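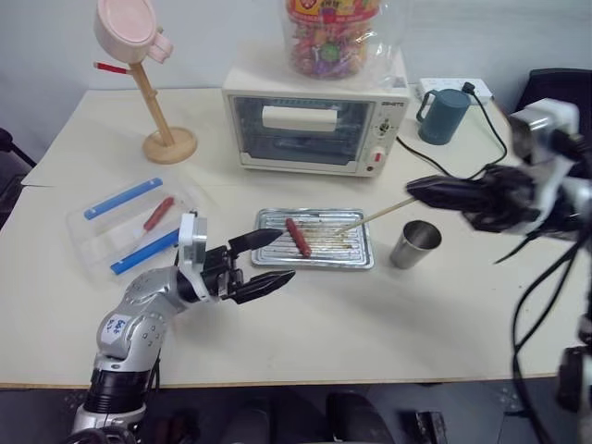
Lestthorpe Community Kitchen is looking for a part-time evening cook

We feed people. We have been doing it out of the old Panasiuk bakery on the corner since before the roof was fixed, and we would like to go on doing it now that the roof is fixed and the cook has moved to the coast to be near her grandchildren, whom she describes as picky eaters. We wish her luck.

The job is 21 hours a week, afternoons into evenings, finishing at 8 p.m. or when the last pot is clean, whichever the pot decides. You would plan and cook one hot supper a night for a crowd that has strong views on onions. Last year we served 1448 suppers, up from 1272 the year before. The budget did not notice the difference.

What you'd be doing

Cooking, mostly. Also ordering, putting away what you ordered, and calling Zetar Produce to ask where the rest of it is. You'd keep the allergy sheet current and teach a beginners' cooking class once a month, which tends to attract people who have been told to come by their spouses. 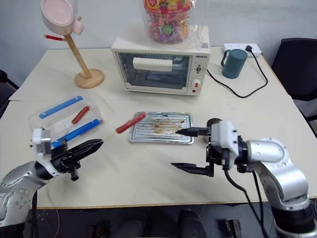 Classes run for 2 hours and stick to food a person might make at home on a small counter with whatever they own. Nobody leaves with a foam recipe. If you have ever explained to a grown man how to tell when rice is done, and stayed friends, please mention it in your letter.

What we need from you

A current food handler's card. A year or more of cooking for groups (camps, churches, diners and very large families all count). You should be able to lift a full stockpot and remain polite when someone salts their supper before tasting it.

Spanish or Polish would be a help. A driver's license would be a bigger one, as the van is parked behind the building and has to be moved for the trash truck.

What you get

An hourly wage, posted at the front desk and paid on time. Paid sick days. Supper. Your own key, and a locker that nearly closes.

How to apply

Send a letter and two references to Glenys Pritchard, Lestthorpe Community Kitchen, by the end of March. Please don't use the Zunent job portal, where our listing still says we want a roofer. Finalists will be asked to come in and cook one supper with us, paid, with onions.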